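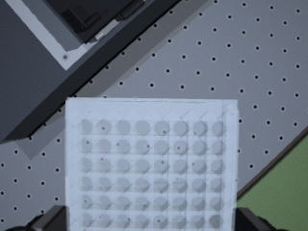

Posted by ufuchs_lab » 6th February, 9:14 am

Home Boards Lab Automation Sim & Learning Search Log in

Filed under: Simulation / demo collection / plate handling

Ok so. Wrist cam view from the sim, plate in the fingers, going down to the deck. Task is pick plate, carry, put down on the perforated sheet next to the dark device. Teleop, one person driving, we record everything and train on it later.

Target was 442 good demos. We have 100. Question for anyone who has done this – is it worth going on with the plate see-through like that or do I swap it for an opaque one and move on?

Problem is the deck holes come through the wells. Dark dots all over, and they shift as the plate moves. My first policy seems to love those dots. Puts the plate down great if the start pose is near what it trained on, then wanders off when I rotate the deck. Deck is already at an angle to the plate in this batch, so it's not like everything was square.

Anyone?

– Uwe

---

Re: posted by dcostache

Keep it clear. Real plates are clear. If you train on opaque you'll be back here in June asking why it fails on hardware.

How many deck angles in the 100?

---

Re: posted by ufuchs_lab

One. I know.

---

Re: posted by dcostache

Well there you go. It isn't the plate then. It's seen one deck.

---

Re: posted by hanneke_w

Not so sure. We had the same thing on the Gruser project, clear lids, lots of angles, and it still locked onto whatever was behind the plastic. What fixed it for us was changing the surface under it. Plain sheet for some runs, holes for others, a couple of ugly textures. Then it had to look at the rim becuase nothing else stayed put.

Also your rim is faint. Thin bright line, thin dark line under it, then that pale band with the zigzag bits in it. Is that the mesh? Looks like facets stacked on each other.

---

Re: posted by ufuchs_lab

Yeah mesh. Came from the Jerel export, way too few triangles, so the wells are kind of lumpy too. Renderer sorts the transparent faces badly. I was going to leave it, figured free noise.

---

Re: posted by ailbhe_ng

Not free. It's the same noise every time, stuck to the plate. The policy can use it as a marker and your real plate won't have it. Fix the mesh before you record another 342.

And what's with the bottom right well? Way darker than the rest, kind of brownish. Same in every demo?

---

Re: posted by ufuchs_lab

Huh. Had not looked. Will check the material slots tonight

---

Re: posted by colmk

Going to disagree with the lot of you. 100 demos on one deck angle, one light, one driver, and you're fixing triangles? Get variety first. Randomize deck yaw, light direction, start height. Look at the soft shadow next to the device, I bet that shadow is in the same place in all 100. That's a stronger cue than any dot in any well.

Mesh takes a day. Bad spread takes a month.

---

Re: posted by ailbhe_ng

Mesh takes a day so do it first?? If he records then fixes he has to throw out or re-render.

---

Re: posted by colmk

Re-render is fine. He's got joint states. Replay the lot with the new mesh overnight. We did it on Brennan twice.

---

Re: posted by hanneke_w

Only if physics doesn't change. New mesh, new collision shape, fingers grip a hair different, and replay drops the plate. Keep the old collision shape and only swap the visual one.

---

Re: posted by ufuchs_lab

Collision is a plain box, separate from the visual. So replay should hold.

Other thing – the camera. From up there the fingers cover the lower sides of the plate and the near edge is out of view. I see six rows of eight wells and that's it, the rest is off the bottom. Driver can't see the near edge when lining up so people go by the far rim. Add a second camera?

---

Re: posted by dcostache

Does the real robot have a second one?

---

Re: posted by ufuchs_lab

It could. Ristix mount has a spare slot.

---

Re: posted by dcostache

Then yes. Side view, low. From straight above you get almost nothing on height, a plate just off the deck and a plate sitting on it look near enough the same. Your drivers will hover or slam. Check the z traces, I'd guess there's a long flat bit before release.

---

Re: posted by ufuchs_lab

Checked. Long flat bit. Nearly every one.

---

Re: posted by colmk

So the policy will learn to hover too. Lovely

I'd drop those, or trim the flat part. Trim is easier.

---

Re: posted by hanneke_w

Don't trim blind, you get a jump in the actions. Cut the middle of the pause and smooth the join. Or record them again now you've got the side camera, it's only 100.

---

Re: posted by ufuchs_lab

"only"

Ok plan as of now:
– new visual mesh, keep the box for collison
– look at that dark well
– side camera on
– deck yaw and light random per episode, some runs on a plain sheet
– keep the device in, move it around a bit
– green area stays, the policy can cope with a corner of green

Old 100 get replayed with the new look and go in a separate folder. Not mixing them till I see how the new ones train alone.

---

Re: posted by ailbhe_ng

Good. Write the mesh version into every episode. You will forget which is which.

---

Re: posted by colmk

Still say variety first but fine. Put a few failed place-downs in too, with the recovery. Plate lands crooked, driver picks up, goes again. Ours never learned to retry till we had those.

---

Re: posted by dcostache

+1 on recoveries. But tag them. And don't let the driver fake them, they look fake.

---

Re: posted by ufuchs_lab

Dark well: one face group had the wrong material. Same in all 100, so Ailbhe called it. Fixed now. Starting the replay tonight, will post numbers when it's trained.

We use cookies to keep you logged in and to count visits. Accept / Manage settings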